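7. Running the Plasard arm on open days

Read this section before visitors come in. It assumes the arm is bolted down and has passed the checks in section 6. The sales sheet says the demo "runs itself." Plan as if it does not.

7.1 Setting up the table

1. Clear the tabletop of cups, leaflets and phones.
2. Mark a visitor line on the floor 65 inches from the base of the arm.
3. Set the speed limit to 26 percent. The default is faster and looks better, but leave it alone.
4. Open the gripper all the way and check the screws on both finger mounts.
5. Put the dish down between the arm and the visitors, then load the small pieces.

CAUTION: Keep hands off the table while the arm has power. The stop button must be within reach of the operator, and a visitor's child is not an operator.

7.2 Running the demo

1. Start the program named PICK 306 and wait for the tone.
2. Let the arm make one full pass with no talking over it.
3. If a pick fails, say so. Do not restart quietly and hope the group missed it.
4. Stop after 300 seconds, even if it is going well.

NOTE: Deltness claims the arm "understands" letters and numbers. We saw no proof of this during the September open day at Prundisitz. It was given a dish and told to pick things up – that is all you should promise.

7.3 Checking the wrist view

Show the wrist camera on the side screen so people can judge for themselves. Both fingers should be in view at the bottom, spread wide, with the dish ahead of them.

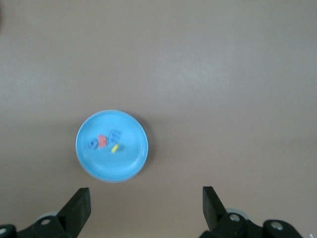 Text: Doina Golob
Checked by: Sorin Dumitrescu

The dish may sit nearer one finger than the other, as it does in this view, with the blue 9 and the yellow piece both inside the rim. Whether the arm corrects for that is a fair question from a visitor. Let them watch a pass before you answer it.

1. If a finger is missing from the view, stop and refit the camera.
2. If the dish is out of view, move the dish by hand with the power off.
3. Write down every failed pick in the log, including the ones you think were bad luck.

For spare finger plates, see section 9.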